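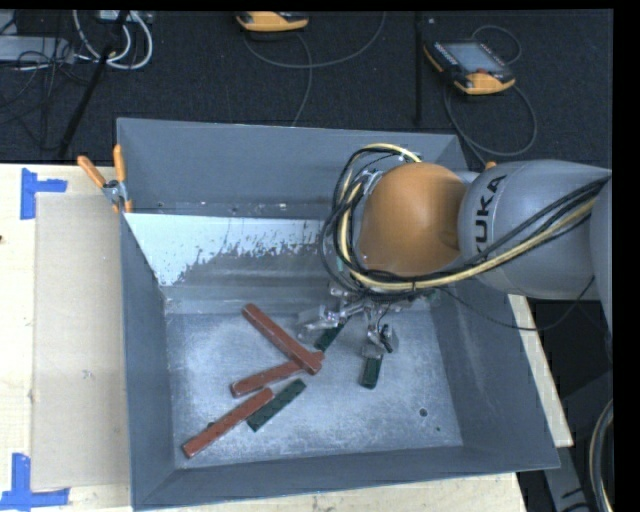

Drastcombe Blocks: Your Questions

Do the red and green blocks come in separate sets?
They can! Most families end up mixing them sooner or later (ours certainly did), but you are welcome to order a bag of just one color. Each bag holds 25 blocks, all long and slim, so they stack and crisscross nicely.

The edges on my old blocks have gone pale. Should I worry?
Not a bit. Edges and corners take all the knocks, and a little wear there is just what happens to a block that gets used. If you feel a rough spot, give it a light rub with fine sandpaper and carry on.

Can I keep them in a metal bin?
Of course, and plenty of people do. It will be noisy at tipping-out time, and the floor of the bin will get scratched up over the years, but the blocks won't mind. A tea towel in the bottom helps if you have a napping baby nearby.

How should I clean them?
A damp cloth, then a good long air dry. Please don't soak them.

Can I buy single replacements?
Yes, from our Uvside shop, for as long as we have that color on the shelf. We restock every September.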